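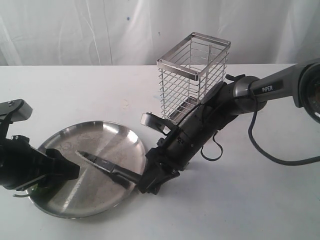

Steel plate and wire basket on a white table

Reading the wind on the hill
Speaker notes, Prirkisby Stalking Club, March meeting
Ka-ming Tsai

Opening

Say hello, thank Mawar Govindasamy for the invitation and for driving me up from the station. Ask for hands: who has been winded by a deer this season? (Everyone's hand should go up. Mine too.)

Start with the hind at Paltari. Last morning of the trip, lovely steady breeze in my face, 200 metres of heather between me and a group of hinds feeding along a burn. I had crawled for ages. I was soaked to the elbows and grinning like a child. Then the old hind put her head up, looked straight at the dip I was lying in, barked, and the whole lot went over the skyline. The wind on my face hadn't changed at all. The wind where she was standing had come round the back of the knoll and carried me right to her.

I'd been stalking for years by then and I still only thought about the wind where I was. So that's the talk! The wind between you and the deer, and how to work out what it's up to before they tell you.

Slide: map of the Paltari ground

Give them a moment with the contours. The top is 721 metres. Main glen runs south-west to north-east, side corrie on the north flank, burn down the middle of it. Forecast that day said westerly. Ask them to point which way the air was moving in the corrie. Let them argue, it's the best bit of the evening.

It was coming from the east. The westerly was hitting the ridge, spilling over and rolling back on itself underneath. Same thing as water behind a boulder in a river. Do the drawing on the flip chart here, big arrows, don't be shy with the pen.

Points to get across:
The forecast gives you the wind over the whole area. The corrie makes its own.
Sheltered hollows are where the deer want to lie up in bad weather, and they're also where the air swirls most.
If your checks keep disagreeing with each other, you're probably in an eddy. Back out and think. 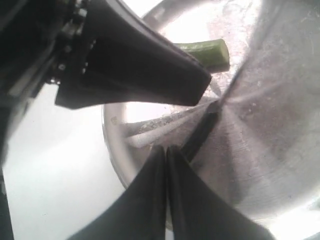

Morning and evening air

Go slowly through this part, newer members usually haven't met it before. On a still, clear morning the cold air slides downhill. Once the sun gets on the slope it starts to climb. In between there's a spell when it can't make up its mind, and if you're halfway through an approach when that happens you can be undone in a minute.

What I do now: before sunrise I try to get in from below, with the air coming down to me. If I'm still not in position when the sun reaches the face, I stop, find a comfortable hole, and have my breakfast. 20 minutes of sitting still has saved more stalks for me than any amount of clever crawling. Plus you see things. Had a stoat run over my boots at Paltari doing exactly this. (Tell the stoat story if we're on time. Skip it if Mawar is pointing at the clock.)

Evenings are the other way about. The slope cools, the air drains down again, and it tends to go first on the shaded side of the glen. Mention that burns act like gutters for it. Lying in a burn is wonderful cover and can also be a pipe carrying your scent to everything downstream.

Ways of checking

Hand round the bits from the rucksack.

Puffer bottle. Unscented powder, squeeze, watch it. Good for the first few feet and cheap as anything. Clogs in the rain, so keep it in an inside pocket.

Thistledown or cotton grass. My favourite by miles. Let a tuft go and follow it through the binoculars. It'll travel a long way and you see every turn it takes. I fill a small tin in summer and it lasts me the season.

The grass itself. Glass the ground between you and the deer and look at what the grass and the heather tips are doing there, then further on, then beyond the deer. Mist is a gift for this, so is drizzle against a dark hillside.

The deer. Beasts lying down often have the wind at their backs and watch the ground in front with their eyes. Look at which way most of them are facing before you plan anything.

Someone will ask about my kit. The binoculars are old Krishnan ones that I bought second-hand, the jacket is a Zorkano and it's quiet in heather, which is all I ask of it. Don't get dragged into a jacket discussion! We'll be here till midnight.
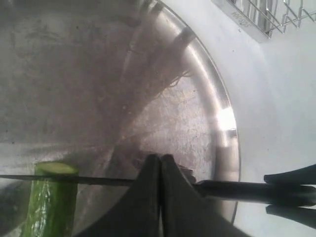 Planning the approach

Back to the map slide. Work through the Paltari stalk again, this time with the room choosing the route. Most people will want to come up the burn. Let them, then draw the draining air on top and watch the faces.

The route I should have taken: drop right back into the main glen, go round the foot of the knoll, come in across the slope from the far side. A long walk for a shorter crawl. It also gives a peaty bank behind the beast as a safe backstop, where my first line had her close to the skyline and I wouldn't have been able to shoot anyway. Spend proper time on this. A perfect wind is no use with nothing solid behind the deer.

Then the awkward question, when to give up. My own rule is two bad puffs in a row and I leave, the same way I came, low and slow. Undisturbed deer will very likely be somewhere near tomorrow. Deer that have had a noseful of you may well be in the next glen.

Exercise for the car park

If it's dry, everyone outside with a tuft of cotton grass each. Stand along the hall wall, let go on my word, watch what happens at the corner of the building. It goes round and comes back at you, every time I've tried it. People remember this far better than the slides.

Questions

Likely ones: does scent-free soap help (a bit, maybe, I'd still trust the wind first), do roe behave the same in woodland (the swirl is worse at ride ends and clearings, go early), can you get away with a crosswind (yes, if you keep checking it).

Remind them the sign-up sheet for the range morning is by the tea urn, and collect the puffer bottles back in.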